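Purkent Press open reading period — anyone submitting?

inkwell_221
Chapbook window closes 31st July. 40 pages max, poems or short prose. Fee is 4 dollars. Mine's at 38 and a mess. Anyone worked with them before?

pagebreak
Did their November anthology. Nice paper, slow emails. Proofs came with my last stanza missing, they fixed it same day tho. 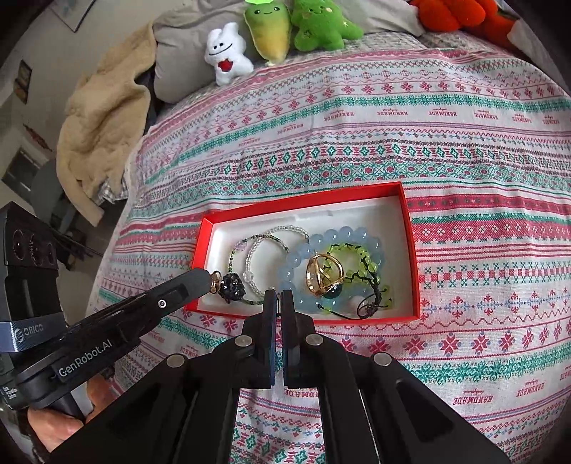 Small Press Talk > Submissions & Fees

marginalia_k
4 bucks to be rejected by a form letter. No thanks. Plattner Editions reads free all year.

inkwell_221
Plattner had my last one for 382 days. Then a no. I'd pay 4 dollars to skip that

marginalia_k
They read every page. Takes time.

pagebreak
They don't read every page lol. But yes fees add up, I quit paying them last year except for contests

slowtrochee
Check the rights clause before you send. Older Purkent contract wanted first refusal on your next book. No idea if it's still in there — ask.

inkwell_221
Asked. Reply says it's gone, chapbook only. Rights come back to me when the print run sells out.

slowtrochee
And if it never sells out?

inkwell_221
...good point. Emailing agian

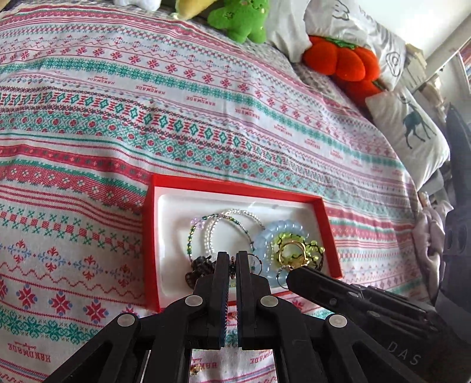

Re: order of poems?

tallgrass
Jumping in with a different question. Do you put the strongest poem first or last? Sending to the Nukia series and can't decide.

pagebreak
First. Screeners are tired.

marginalia_k
Disagree, second. First one should be short and set the tone, then hit them

slowtrochee
Whatever you do cut the epigraphs. Plalo's editor said on a panel she skips them all

tallgrass
I have three epigraphs

pagebreak
keep one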